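Notebook, print side. October, started 8:40, finished after lunch.

Subject today: the winter number of Buveck, the food and walking magazine we make for the Brombridge office. Twice a year it comes out, and twice a year I write in this notebook that we must begin with the paper sooner. I write it again.

Paper. The Zoëga uncoated arrived yesterday, the warm white one. I compared it with the sheet from the spring number on the table by the window. The new one is a little more yellow and has more tooth when I pass the thumb over it. I like it for the essays. For the recipe section I am less sure, as the soups looked brown in spring already and this paper drinks more ink. Cut two strips, marked them A (old) and B (new), and glued them on the inside cover of this notebook so we can look at them again in another light.

Print test 1, recipe section, four pages. Beet soup with horseradish, the oat bread, the pear salad, the lentil plate. Printed with the spring curve. The beet is good, dark and clean. The lentils are a disaster, one flat surface with no lentils in it. Bread acceptable, but the crust has lost its edge.

Print test 2, same pages, midtones opened by a small step, black reduced in the shadows. Lentils are now lentils. The pear salad became too pale, so I put the pears back to the first setting and left the rest. Saved as curve B2. Please do not use B1, I keep it only to remember what it was.

Text. The city guide is for Justberg this time. The list of take-outs is 13 places, and in the layout it must fit on one spread with the small map. It does not fit at the present size. I tried three things:

Smaller type. It fits, but with the soft paper the small letters fill up, the "e" and the "a" especially. No.

Shorter texts. The writer of the guide has already cut once and was not happy. I marked in pencil where another line could go, mostly opening hours which will be wrong by January in any case.

Narrower margin at the outside, wider column. Fits with one line to spare. The thumb of the reader will cover a few words, but I tried it with the dummy and it does not disturb me. I propose this one.

The map still has the old market on it. The winter market in Justberg moved to the covered yard behind the station, so the symbol has to go to the other side of the river. Also the key says "food truck" and the symbol is a cup. Somebody must draw a truck, or we change the word.

Binding. Dummy no. 3 is sewn, with the new thread. It opens flat to page 40 or so and then begins to fight. Dummy no. 2 with glue only opens badly everywhere but costs less. I left both under weight during lunch to see if there is a difference. Sewn one better after weight, glued one the same as before. The spine of the sewn one has a small wave at the foot, perhaps I pulled too hard on the last section. To make again with less tension.

Blades: the trimmer left a rough edge on the long side of dummy 3. I changed the blade and did the cut again on waste sheets. Clean now. The old blade is in the tin, not in the bin.

Quantities, to have them in one place. Spring number printed 3417 copies including overs. Sold or sent to subscribers 2442. Brombridge asks for about 275 for the cafes and the bookstores, delivered in small packs with paper band and no plastic. I would like to test the band before we promise it, the last one slid off the packs when they were carried on the side.

Cover. Two versions on the wall. The quince on gray, and the kitchen table from above. I prefer the quince, it is quiet and the title sits well on it. The others prefer the table. On the uncoated sheet the gray becomes a bit green, so if we take the quince I need one more proof. If we take the table I need nothing, which is an argument but not a good one.

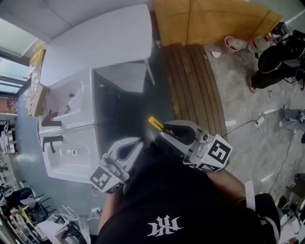 Can the recipe section go on the coated paper while the essays stay on the uncoated?
The recipes can be printed separately on coated sheets as one full section of sixteen pages, and it is then sewn in the middle of the book. It means the interview with the baker has to move forward, and the fold must follow the grain of both papers or the middle will swell.

I asked for the price of the mixed version, answer expected tomorrow. If it is too high we stay with one paper and curve B2.

Small corrections found while reading the proofs:
p. 6, "tablespoon" written in full, everywhere else it is tbsp.
p. 11, oven temperature only in Celsius, must have both.
p. 19, caption is one line too low.
p. 32, the interview ends without the name of the photographer.
p. 47, two spaces after "kale".
Inside back cover, the year is still the old one.

For tomorrow: quince proof, new map symbol, sew dummy 4 with less tension, look at strips A and B by daylight before ten, when the sun is not yet on the table. Order thread, there is one spool left and it is the gray one.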